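**Skunari bath and hand towels, sold by Minier of Wanham**

Skunari towels are a mid-weight cotton towel made for guest houses, small hotels and homes that do a lot of washing. We have stocked them since we moved to the Wanham shop and they remain our most reordered line.

## Sizes and codes

| Item | Code | Pack |
|---|---|---|
| Hand towel | SK 152 | 7 |
| Bath towel | SK 514 | 7 |
| Bath sheet | SK 1056 | 7 |

Packs are not split. If you want a single towel to try at home, ask for the sample service, which covers hand towels only.

## Fabric

Both faces are looped cotton. The loops are left uncut, so the towel takes up water quickly but can snag on rings, zips and rough door hooks. A pulled loop will not run. Trim it level with small scissors and leave the rest alone.

The hanging loop is sewn into the long side on bath sheets and the short side on everything else.

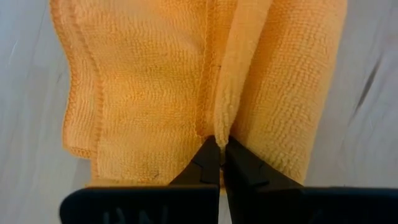
Colours are white, stone, slate and moss. White and stone can go in together. Slate and moss should be washed on their own for the first three washes — both give off some dye at the start, moss more than slate.

## Washing and drying

- Wash before first use, without softener.
- 60 degrees for white and stone, 40 for slate and moss.
- Use a little less powder than the box suggests in soft water areas.
- Tumble on medium, or line dry and shake well before folding.
- Do not iron.

Softener coats the loops and makes the towel slow to dry you. If a set has gone flat, run it through one hot wash with no detergent, provided the colour allows it.

Expect shrinkage along the length after the first few washes. The sizes on the swing ticket are for the unwashed towel. 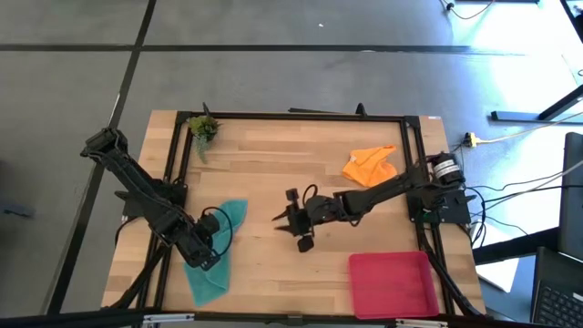 *Page last changed: March 2023*

## Ordering

Trade orders go through Brock Doucette at the Wanham shop. Please give the code and colour for each line, and say whether part delivery is acceptable. White is normally held in stock. Moss is dyed in batches and the next one is due in November, so larger orders may have to wait.

Embroidery is done by Lu, two doors down, and is invoiced separately. Embroidered towels cannot be returned unless faulty.

Unwashed towels can be returned in their original band. Carriage on returns is paid by the customer.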